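Robots and Everyday Work: Course Notes
Unit 6. Household chores as a test of automation
Instructor: Jaxon Pelletier
Revised 2018-03-29

6.1 Scope
The question for this unit is whether a machine can do a chore from start to finish, in a room it has not been set up for. Welding and palletizing are excluded. Those tasks use fixtures, and the fixture does much of the work.

6.2 Why chores are hard
A factory part arrives in a known pose with a known tolerance. Dishes do not. Rim height, glaze friction and weight vary within a single cupboard, and a worn or mended piece may not match any stored model. Force limits must be set per object or estimated during the grasp.

6.3 Simulation trials
The Bekemum task set contains 2,484 simulated grasps on tableware, split by shape and surface condition. Students will work with the plate subset. Each run is limited to 30 seconds. A run counts as complete only if the plate is lifted, moved and set down with contact force under the limit. Partial lifts are logged separately – do not merge them with failures.

Two controllers are supplied. Simard plans from a top view and closes on the nearest free rim. Heltimard adds a contact estimate and may regrasp once.

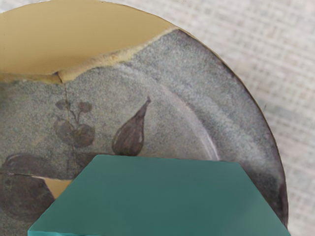

Rim grasps need clearance under the plate edge, and cloth complicates this. A fingertip that presses into fabric can drag it, which shifts the plate before the fingers close. Rigid-table results should not be carried over to cloth without a new run.

6.4 Current position
Single steps can be automated under controlled conditions. Full chores, such as clearing a table after a meal, remain open.

6.5 Assignment
Run both controllers on the plate subset. Report completion rate, peak force and regrasp count. Up to 3,000 runs per group are allowed on the Jitow server. Include the log files.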